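Subject: Re: [drallar-players] Lure evening in August, who's in?

Hi all,

Sorry for the slow reply, I've been meaning to write since the lure evening was first mentioned and then work got in the way. Three pics first, as usual, and then the game stuff.
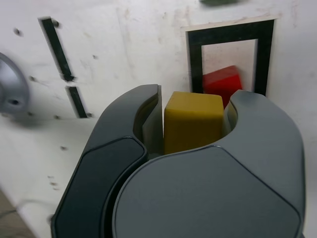
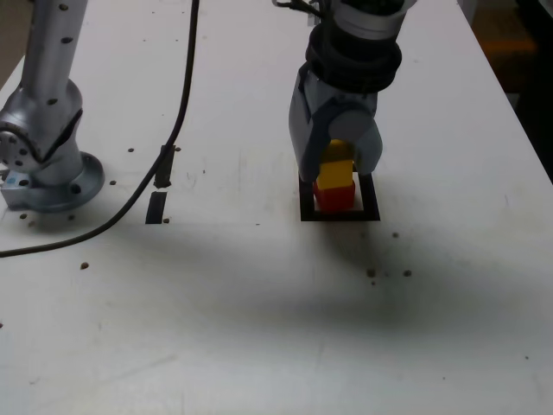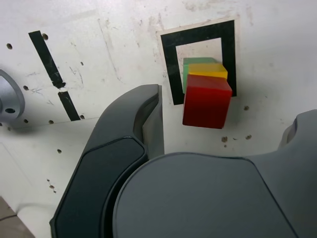

Blocks, all three of them. Yellow turns up every time.

Right, on to the message from last week:

> I think we should hold the August meet at the Skusetden shopping arcade
> instead of the park. There are four stops you can reach from the benches
> by the fountain, the signal is better, and the cafe says it'll give us
> 10% off if we put the lures on ourselves. Downside is it shuts at eight.
> Also can we please agree on what to do about the trading queue, because
> last time was a bit of a mess.

I'm all for the arcade! The park is lovely but I lost signal twice in the middle of the last raid (the big one by the bandstand) and by the time I'd got back in it was all over. I walked round the arcade on my lunch break to check, and you can reach all 4 stops from the benches if you sit at the end nearest the shoe shop. From the other end you only get three, and the one by the lifts drops in and out. So get there early if you care about that, or bring a folding chair.

On the eight o'clock closing, I don't mind it. Most of us have drifted off by then anyway, and anyone who wants to carry on can walk down to Wistinach, where the stops along the canal are good after dark and there's a chip shop. I did that stretch the other night and caught 23 things between the lock and the car park, mostly rubbish but with a couple of water types I still needed. Watch your step on the towpath, it's uneven and you will be looking at your phone.

The cafe discount is nice but could somebody check whether it covers hot food? Last time a place offered us something like that it was drinks only and there was some grumbling at the till. The Kowalczyk bakery across the way did us proud in the spring, so we could ask them too. Their cheese twists are better than anything the cafe does.

Trading queue: how about we each write down up to three swaps beforehand and post them to the list? Then people can pair off when they arrive and we don't get that long line of folk scrolling through everything they've ever caught. I've got 156 of the little brown birds if anyone is desperate (I know, I know, I should have sent them off months ago). What I'd really like is anything from the coastal regions, even a weak one.

One more thing. After the latest update my battery goes from full to nearly dead in under two hours, even with the camera mode off and the screen turned right down. Is it the same for everyone or is it just my old phone? I've tried reinstalling, which did nothing except make me download all the maps again over the arcade wifi. If it's everyone, then we ought to bring spare power packs and an extension lead, assuming the arcade will let us use a socket.

Oh, and the Drallar players are now up to 200 on the list, which surprised me when I looked. I don't suppose they'll all turn up, but if even a quarter of them do we'll need more than the fountain benches. Might be worth letting the arcade office know. I can ring them if nobody else fancies it.

I can do any evening that month after half past five. Shout if you want a lift from the station, I've got room for three plus bags.

Cheers,
your usual Drallar lure hoarder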